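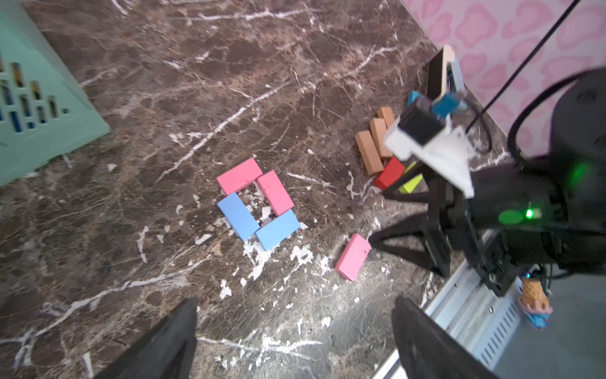
4.2 Enclosures and the blocks left over

Filed under: Play and Learning > Research Papers > Floor Play

The second group of layouts is made up of enclosures, by which we mean any arrangement where blocks laid flat on the floor go round a space. Of the 231 layouts in the record, 44 were enclosures. The rest were rows, stacks, bridges and heaps, and these are dealt with in 4.1 and 4.3.

We followed the coding used by Nakajima (2000) with one change. In that scheme an enclosure had to be closed at every corner. We found this too strict for play on hard floors, where a block slides when the next one is pushed against it, and so we also accepted shapes with a narrow opening at a corner. A shape with a whole side missing was coded as a row with a turn in it.

Figure 2. Hollow square in two colours on a marble floor, with a single pink block lying apart from it at the lower right.

The square in Figure 2 is of the smallest kind. It uses four rectangular blocks, one to a side, and only a small patch of floor is left in the middle. Small squares of this sort were common in the Lullar homes, where the sets had few long pieces. In the Gokesari homes the sets were larger and enclosures tended to be long and thin, often built against a wall or the leg of a table so that the furniture did the work of one side.

Colour was coded separately from shape. We used three codes: single colour, paired and mixed. Paired means that two colours are used in equal number and blocks of the same colour touch. The square in Figure 2 was coded as paired, with pink at the top and right and light blue at the left and bottom. A square with matching colours on opposite sides was coded as mixed, even though some readers may think of it as the more regular pattern. The two coders disagreed over this more than over anything else, and Minoru Ichikawa settled the cases that were left.

We also noted where the unused blocks were. Earlier work has mostly ignored them, and our first coding sheet had no place for them either. It was added in May, after the first six homes, and the earlier layouts were then coded again. Spare blocks were put down as near, grouped or stored. A near block lies by itself on open floor close to the layout. The loose pink block in Figure 2 is near. Grouped blocks lie together away from the layout, as with the tan, red and yellow-green pieces further to the right in the same figure. Stored blocks are in a box, bag or crate. We coded a block as stored only if it could be told apart from other contents. The green crate in Figure 2 has darker items and a little blue showing through its slots, but no block could be made out with confidence and nothing was entered.

The floor itself was recorded as carpet, mat, wood or stone. Marble comes under stone. Loose bits on the floor, such as the white flakes in and around the square in Figure 2, were noted in the remarks column and were not used in the analysis. Worn paint on a block was treated in the same way.

One difficulty should be mentioned. The Fuvero sets include a triangular block that some coders wished to count as a corner piece. We left triangles out of the side count unless the long edge faced the enclosed space.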